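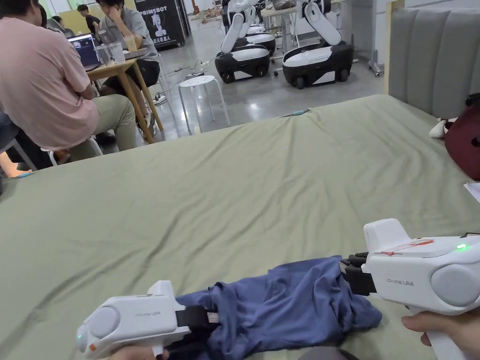

Flusoscombe is a table of written records on how household cloth is folded on a bed, compiled for people who study laundry work, storage and linen care. It covers the stretch of work between the clean heap and the finished stack. Each record starts from cloth in a stated condition, on a stated surface, and ends with a folded item or a note that the fold was abandoned. A crumpled blue cloth on a sage-green sheet, taken up at two points with the fabric in loose folds between them, would be entered with start state "crumpled", hold "two-point", tension "slack" and contrast "clear". The meaning of each of these terms is set out below, and most of this file is concerned with them.

Contents

items.csv: one row per piece of cloth
folds.csv: one row per fold record
surfaces.csv: one row per bed and cover combination
terms.txt: the word list used by the recorders
changes.txt: corrections made after the first release
README: this file

Size

items.csv holds 173 rows. folds.csv holds 2,000 rows. An item may appear in folds.csv many times or only once; the small towels are heavily represented and the double duvet covers are thin. Check the spread before drawing any conclusion that depends on item size. A further 200 records were set aside as a checking sample and are marked with check = 1. They are included in the 2,000.

Who made it

The word list and the first layout of the tables are by Imani Halvorsen. Fereshteh Amini and Asabe Okafor wrote most of the fold records. Simin Shojaei maintained items.csv and re-measured every item after washing. Keisha Pettigrew went through the checking sample and is the person to write to about errors in it.

Why beds

Earlier record sheets, kept under the name Jastside, used a table top throughout. Many people fold on the bed at home, and the results differ enough that the Jastside sheets could not be reused. A mattress gives under the hand. A sheet moves with whatever is dragged across it. The cloth being folded grips the cover beneath it, and smoothing the upper layer can shift the lower one. A bed is also large enough that an item can be opened flat without part of it hanging over the side, although the recorder then has to reach.

The Jastside sheets are not distributed here. Where a term was carried over from them unchanged, terms.txt marks it with the letter J.

Fields in items.csv

item_id: short code, unique.
kind: towel, tea towel, T-shirt, shirt, trousers, pillowcase, flat sheet, fitted sheet, duvet cover, other.
colour: plain words. Patterned items take the colour of the ground followed by "patterned".
length and width: in centimetres, taken flat, after one wash. For garments, see the note on measuring.
weight: in grams.
stiffness: soft, medium or stiff, by hand. No instrument was used.
edges: hemmed, overlocked, raw or mixed.
condition: new, worn or mended.

Measuring note. T-shirts and shirts are measured from the highest point of the shoulder to the hem, and across the chest with the sleeves out. Trousers are measured from waistband to hem with one leg laid over the other. Fitted sheets are measured along the seam only and their width is left blank.

Fields in folds.csv

fold_id: unique.
item_id: matches items.csv.
surface_id: matches surfaces.csv.
start_state: see below.
hold: see below.
tension: slack, taut or mixed.
method: halves, thirds, file fold, roll, or free text.
steps: the number of folds made, excluding smoothing strokes.
smoothing: none, between folds, at end, or both.
outcome: square, skewed, loose or abandoned.
remark: free text, may be blank.

Start states

crumpled: the item lies in a heap with no complete outline showing. Corners may or may not be visible.
part open: at least two adjacent corners are visible, with a continuous edge between them.
flat: all corners are visible and no layer is doubled.
inside out: garments and pillowcases only. May be combined with any of the above, separated by a comma.
hung: the item was lifted clear of the bed before the first fold.

The boundary between crumpled and part open caused most of the disagreement among the recorders. The rule adopted is that the edge must be traceable by eye from one corner to the other without lifting any cloth. If the recorder has to lift the cloth to find out, the state is crumpled.

Holds

one-point: a single place of contact.
two-point: two separate places of contact, with free cloth between them.
edge: contact runs along a length of hem.
flat hand: pressing or sliding, with no pinch.

A two-point hold says nothing about corners. If both points are at corners, the remark field should read "corners". If one is, it should read "one corner". If the position was not clear to the recorder the remark is left blank, and a blank should be read as unknown.

Tension

Tension is judged on the free cloth between the points of contact. Taut means the cloth runs straight with no folds crossing it. Slack means folds remain. Mixed is used when the upper edge is straight but the cloth below it sags or bunches. Tension is recorded at the first lift only. It changes constantly after that, and a trial in which it was recorded at each step was dropped as too slow to write down.

Fields in surfaces.csv

surface_id: unique.
bed_size: small, medium or large, judged by eye.
cover: sheet, duvet, blanket, bare mattress or other.
cover_colour: plain words.
cover_state: smooth, wrinkled or rucked. Wrinkled covers have soft creases which lie down under the hand. Rucked covers have ridges which do not.
clear_area: the part of the bed free of other things, given as all, most, half or less.
contrast: clear, weak or none, against the item being folded.
nearby: free text, listing things on the bed or at its edge that could get in the way.

Contrast depends on the item as well as the cover, so in strict terms it belongs in folds.csv. It was placed in surfaces.csv at the start and a separate row was made for each pairing that needed one. Several rows therefore have the same bed and cover and differ only in contrast. Do not count rows in surfaces.csv as a count of beds.

How the records were written

Each record was written straight after the fold it describes. The recorder chose the item without looking through the heap, noted the start state before it was touched, and then filled in hold and tension at the first lift. The method was left to the person folding. No one was taught a fold, and names for methods were assigned afterwards from the step order. "File fold" means any method whose last step leaves an item that stands on its long edge.

Cloth was folded dry. Items that felt damp were put back and no record was made. Ironed items were excluded because the old crease lines guide the fold, and a small trial at Voyle gave outcomes that could not be compared with the rest.

Other furniture was left in place. Bags, papers and soft toys were moved only when they lay on the part of the bed in use.

Judging the outcome

square: opposite edges meet to within two centimetres on small items and four on large ones.
skewed: the edges miss by more than that, but the layers lie flat.
loose: the layers do not stay together when the item is lifted.
abandoned: the person stopped and shook the item out.

An item shaken out and begun again gets two records, the first marked abandoned. The start state of the second is whatever it was when it came to rest. Do not treat the two as independent. They can be found by the word "restart" in the remark field of the second.

Checking

The checking sample was read by a second recorder who could see the item and surface rows but not the first outcome. Start state and outcome were entered again from notes. Where the two readers differed, both entries are kept, separated by a slash. No attempt was made to decide between them. Fitted sheets account for a large share of the slashes, and the outcome "square" probably should not have been offered for them at all.

Known faults

The colour field is unreliable for blue, green and anything between. Two recorders used "teal" freely and a third never used it.
Stiffness was judged before the wash for a few of the towels. These are listed in changes.txt.
The roll method is rare and nearly always the work of the same person.
Cover state was sometimes noted after the fold, when the sheet had already been pulled about. Affected rows carry "late" in the remark field.
Left-handed folding was not recorded. It should have been.
The flat sheets include a pair bought together which were given the same item_id until the error was found. The second now ends in b.

Uses

The tables are suited to comparing methods on the same kind of item, to looking at how start state affects the number of steps, and to teaching people to describe cloth consistently. They are not suited to estimating how long folding takes, as no times were kept. They say nothing about how well a fold lasts in a drawer.

Format

All tables are comma-separated text in UTF-8 with a header row. Blank means not recorded. Zero appears only in the steps field, where it means the item was abandoned before the first fold. Free text containing commas is quoted.

Related

Skukbridge is a companion set covering the packing of folded items into drawers and boxes. It shares item_id values with this one but was written with a different word list, and its "loose" refers to the stack as a whole. Merge the two on item_id only.

Corrections

Send corrections with the fold_id and the field name. Changes to the word list are held over to the next release so that old and new records do not end up mixed in one file. Changes to single rows are made as they arrive and added to changes.txt.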